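The Night Shift at Cell 12

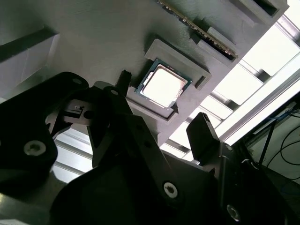
The chip in its pocket, with the fingers close by.

I love the hour after the second crew leaves Flumville. The big fans drop to a hum, the lights stay up, and I get Cell 12 all to myself until morning!

The note on the bench was from the day tech, in green pencil. "Drops it at the corner. Not every time. Sorry." Then a drawing of a square with an arrow at one corner, and under it what I think was a duck.

So I began with the corner. I put the wrist view up on the monitor and jogged the arm in until the narrow tip stood just outside the pocket, and there was the processor, so bright it was nearly white. You forget how small the walls are. A raised rim, a little dark triangle, and a whole evening's trouble can hide in there.

The counter read 3,312 picks since April, when we brought the arm over from the old building in Dendovero. It had come through the pass in the back of a truck with a mattress under it (my mattress, and I never got it back). I checked the screws first, the way my aunt taught me on sewing machines. Snug, snug, and then one in the finger link that gave a quarter turn under the key. Oh, I was happy. A quarter turn!

I snugged it, backed the arm off and taught the corner again, slowly, a hair at a time. The cable bundle swung and settled. Across the road the sign at Adams went out, so it was past two, and I hadn't touched my soup.

The first pick came up clean. The second one too. On the third the chip tilted and I held my breath with it – then it went level and rose out of the pocket like a tray being carried out of a kitchen.

I ran the loop and pulled up a stool. Somewhere in there I ate the soup cold. I wrote my own note underneath the duck: finger link, quarter turn, corner retaught, please watch it through lunch. There was room left at the bottom, so I drew the duck a pond.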